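Betreff: Re: [polsterliste] Hellgrau bestellen oder lieber vernünftig sein?

Am Vormittag schrieb jemand aus der Liste:
> Wir stehen vor der Bestellung bei Sakiswood und schwanken seit März
> zwischen dem hellgrauen Webstoff und irgendwas in Dunkel. Der Verkäufer
> sagt, heute sei alles pflegeleicht. Zwei Kinder, Holzboden, keine Haustiere.
> Taugt das Modell Studlow was? Lohnt der Aufpreis von 200 Euro für
> abziehbare Bezüge? Und muss man den Stoff imprägnieren lassen?

Moin Liste,

»heute ist alles pflegeleicht« habe ich auch gehört, vermutlich vom selben Verkäufer, jedenfalls mit derselben Handbewegung über die Armlehne. Unser Studlow steht jetzt lange genug, dass ich mir ein Urteil erlaube. Der Reihe nach.

1. Die Farbe. Wir haben Grau genommen, weil im Laden alles andere vergriffen oder aubergine war. Auf Grau sieht man Staub kaum und Krümel mittelmäßig. Dafür sieht man sofort alles, was im Haus bunt ist und keinen eigenen Platz hat. Das Sofa wird von der Sitzgelegenheit zur Ablage mit Rückenlehne, und bei uns ging das schneller als die Lieferung. Letztere dauerte 19 Wochen, angekündigt waren »ein paar«.
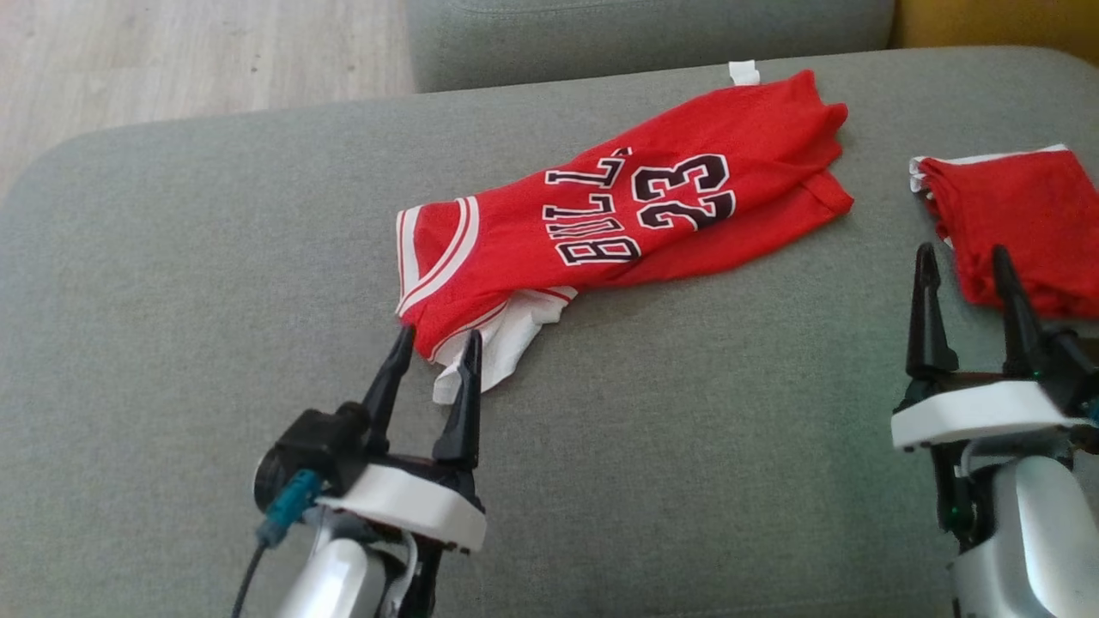

2. Der Stoff. Das Muster in der Mappe hieß Endbridge und bestand laut Aufkleber zu 96 Prozent aus Polyester. Über den Rest schwieg der Aufkleber. Fein gewebt, fühlt sich ordentlich an, pillt bei uns an genau einer Stelle, nämlich da, wo alle sitzen. Ein Rasierer für Wollmäuse hilft, man darf nur nicht telefonieren dabei. Wer Klettverschlüsse im Haushalt hat, sollte einen glatteren Stoff nehmen. Die Zahl der Scheuertouren könnt ihr euch gern sagen lassen, ich habe damit nie etwas anfangen können – im Labor reibt eine Maschine im Kreis, zu Hause rutscht jemand mit Gürtelschnalle seitlich zur Fernbedienung.

3. Abziehbar oder nicht. Nehmt den Aufpreis. Ich schreibe das ungern, wir haben ihn nämlich damals gespart und ich habe das auch noch verteidigt. Ein festes Polster bekommt man mit Bürste, lauwarmem Wasser und Geduld wieder hin, aber danach hat man einen sauberen Fleck in einem Sofa, das vorher gleichmäßig unsauber war. Man putzt dann weiter bis zur nächsten Naht, und die Nähte liegen beim Studlow weit auseinander.

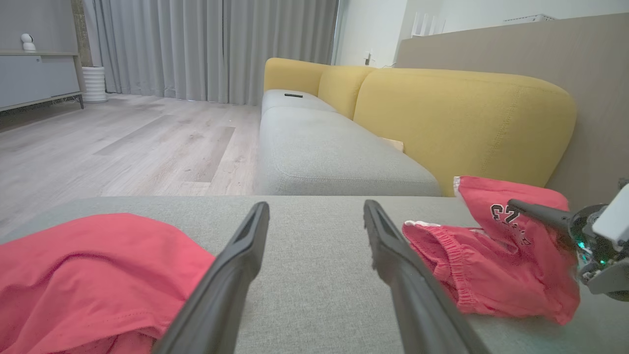 Bei abziehbaren Bezügen gilt trotzdem: 30 Grad, auf links, und leicht feucht wieder aufziehen, sonst kämpft man mit dem Reißverschluss wie mit einem zu engen Schlafsack. Eine Polsterei (bei uns Kushnir) sagte dazu, die meisten Bezüge würden erst durch den Trockner ruiniert. Gefährlicher als Kaffee finde ich bei Hellgrau ohnehin das Abfärben. Neue Jeans sind der Klassiker, aber korallenrote Shorts mit weiß abgesetztem Gummibund gehören genauso auf meine Verdachtsliste, vor allem frisch gekauft und feucht nach dem Sport. Also rote Sachen erst ein paarmal waschen, dann dürfen sie aufs Polster. Den Kindern habe ich das erklärt. Sie haben genickt.

4. Imprägnieren. Wir haben es einmal machen lassen und einmal selbst gemacht. Einen Unterschied sehe ich nicht, aber beim Selbermachen roch es länger. Wer sprüht, sollte vorher an der Rückseite probieren und den Boden abdecken, auf Holz wird das Zeug rutschig und ich bin kein Eiskunstläufer.

5. Form. Das wird in der Beratung gern übergangen. Die runde Ecke vorne am Sitz ist kein Designerquatsch, ich habe an unserem alten Sofa jahrelang blaue Schienbeine gesammelt und seitdem keine mehr. Saugen geht um die Rundung herum auch besser. Die Rückenkissen dagegen wandern. Wir schieben sie morgens zurück und abends sind sie wieder unterwegs.

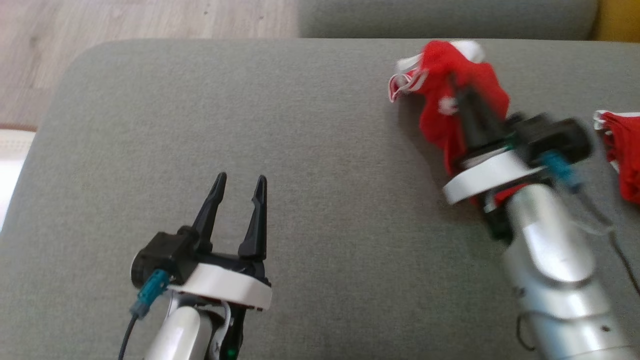 Graue Sitzfläche mit runder Ecke, dahinter der helle Holzboden.

Zum Holzboden noch: Filzgleiter gleich bei der Lieferung drunter, solange die Leute von der Spedition das Ding ohnehin in der Hand haben. Danach hebt es freiwillig keiner mehr an. Selbstklebende halten bei uns einen Winter, die zum Annageln sitzen bis heute.

Unterm Strich würde ich wieder Grau nehmen, eine Stufe dunkler und mit abziehbaren Bezügen. Lasst euch eine Stoffprobe mitgeben, die größer ist als eine Briefmarke, und legt sie eine Woche dahin, wo das Sofa hinsoll. Bei uns sah Endbridge im Laden warm aus und zu Hause nach Novemberhimmel.

Hat hier übrigens jemand einen Bezug nachbestellt, nachdem das Modell schon aus dem Katalog war? Bei Sakiswood hänge ich seit einer halben Stunde in der Warteschleife, die Musik wiederholt sich.

Grüße in die Runde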